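Kustberg Evening In Date Night Box

Price: $398 for the season (9 boxes)
Sold by: Flosico
Serves: 2

You have been together long enough to know how the other one chews. Congratulations. The Kustberg Evening In is a date night kit for couples who would like to do something on purpose for once, without booking a sitter or finding out what the restaurant downtown now charges for bread.

Each box holds an activity for two, a playlist card, a pair of candles and one sealed envelope marked "Later." We won't spoil the envelope. It is not as racy as you're hoping.

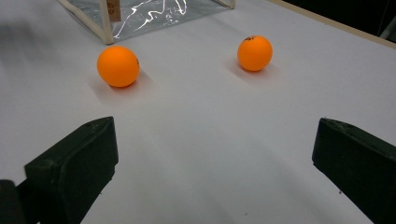 Activities run from slow (write each other a letter, swap, no correcting the spelling) to mildly competitive. If your relationship has already survived assembling a bed, you can handle all of them. Most take under two hours, and you can stop whenever one of you yawns.

Gawking at phones is discouraged. A drawstring pouch is included for locking them away, though it's a pouch, so the lock is mostly moral.

What you'll need to add: matches, drinks, somewhere to sit.

Choose your theme
Watkins: quiet, cozy, good for people who are in bed by ten
Goker: games and dares, louder, warn the neighbors

Over 4,000 boxes shipped so far. Orders placed by the end of June have all gone out.

Customer review, 2021-07-11
"He cried at the letter one and blamed the candle. Would buy again." Gwawr Prosser

Unopened boxes can be returned. Opened envelopes can't.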